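Kernico Household Textiles – Table Covering Work Package
Progress report to the Kiltance Fund
Prepared by Vinh Khương
August 23, 2026

1. Status

The work package is on schedule against the plan agreed in June. Pattern selection is closed. Cleaning and wear checks are in progress. Edge finishing is two weeks behind and is covered in section 4.

Spending to date is within the approved budget. No transfer between budget lines is requested.

2. Work completed in this period

The original list of 11 printed patterns was reduced to four after the first review, and then to two. The patterns dropped at the second review had large areas of plain ground, and crumbs and light stains were easy to see on them at normal sitting distance. The two kept are the Jiang stripe and the Astar floral.

Both were cut to the standard kitchen table size with an overhang on all sides. Corners were left square. Rounded corners were tried on one piece and took longer to cut, with no gain in how the cover hung.

Covers are now in daily use on the test tables. Each table is used for meals, for sorting small items and for storage containers that stay in one place for long periods. Users were asked to wipe the surface as they would at home and to keep a short log. The logs vary in quality. Some entries give only the time and the word "wiped", which is of limited use, and the log sheet has been changed to ask what was on the table and what was used to clean it.

3. Findings so far

Folding marks. Both covers arrived folded and showed creases on the first day. Shipping on a roll would avoid this but raises the carton cost. A quote has been requested.

Movement. The stripe shifts when heavy containers are dragged across it. A shift is easy to notice on the stripe, where the lines go out of parallel with the table edge. On the floral it is harder to judge by eye, and the overhang has to be measured instead.

Marks under containers. Containers are lifted at each check and the covered area is compared with the area next to it. Results will be reported when the full set of checks is done.

Print. The floral has a pale off-white ground with gray sprigs, twigs and fern fronds, and soft orange blossoms set among them. The gray motifs are close together over the surface, which was the main reason it scored well for hiding crumbs. The blossoms are drawn with blurred petal rings, so small errors in color registration are hard to find by eye. 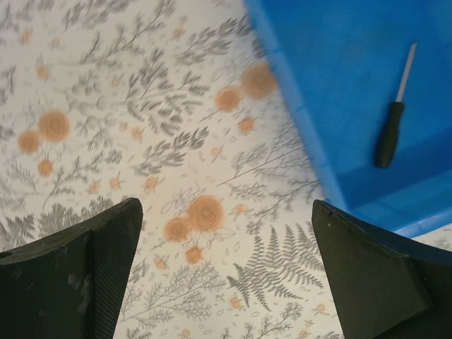 Inspection of the print is therefore being done against a reference piece kept flat and out of daylight. The reference is laid beside the cover in use, and the orange is compared first, then the gray. Any difference is entered on the check sheet with its distance from the nearest table edge.

4. Delays and open items

Edge finishing is late. The first hem was too stiff and stood away from the table at the corners. A narrower hem is being sewn and will be fitted to both patterns.

The order for 400 covers will not be placed until the hem is approved. The supplier has agreed to hold the price until then – written confirmation is still outstanding.

5. Next period

Complete the remaining wear checks on both patterns. Fit and review the narrow hem. Report the cost of rolled shipping. Submit the revised care label text for comment.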